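Batlow Oat Bake-Off Returns in February, and This Time There's Granola
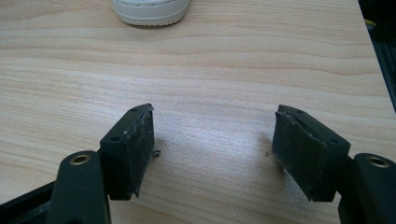

Get your rolled oats ready! The Batlow Breakfast Fair is back for its fourth year, and the home-cooks' contest has grown so much that it now fills the whole of Tuesday morning. Last year 71 people entered a dish. Entries for this one closed early, with every slot taken and a waiting list besides.

The big change is a granola class, which regulars have been begging for. Cooks can use any grain, nut or seed they like, as long as the batch is baked at home and sweetened with fruit, honey or syrup. Overnight oats, porridge and baked oatmeal all stay on the program, and the baked oatmeal table is where the real rivalry is. Jytte Vigfúsdóttir has won it twice running with a cardamom and pear version (crisp on top, almost custardy underneath), and she is coming back with something she will only describe as "a lot more plum."

Steinar Oddsson took the porridge ribbon last year with toasted barley, brown butter and a spoonful of sour cherries. He soaks the barley overnight in buttermilk and swears by a heavy pot and very low heat. "People rush it," he said. "Give it the hour. Read the paper."

Judging starts at 9 a.m. in the Brokgate hall, with Vasylyna Tkachenko and Etornam Frimpong doing the tasting. Frimpong runs the Kilora bakery and will also be showing how to make a millet porridge with ginger and roasted peanuts, a dish he grew up eating and one that deserves a place on a lot more breakfast tables. The demonstration is at 11, and there will be plenty of bowls to pass around.

The fair's recipe booklet is coming back too - 2000 copies this time, after the last printing was gone by lunch. It has the winning recipes from every class, plus a page of toppings sent in by readers. The tahini and date one is so good on plain yogurt!

Entry to the hall is $4, and kids get in free. Doors open at 8:30, and coffee will be on from the start. Cooks who are entering should bring their dishes to the side door by 8:15, with a card listing all the ingredients, nuts especially.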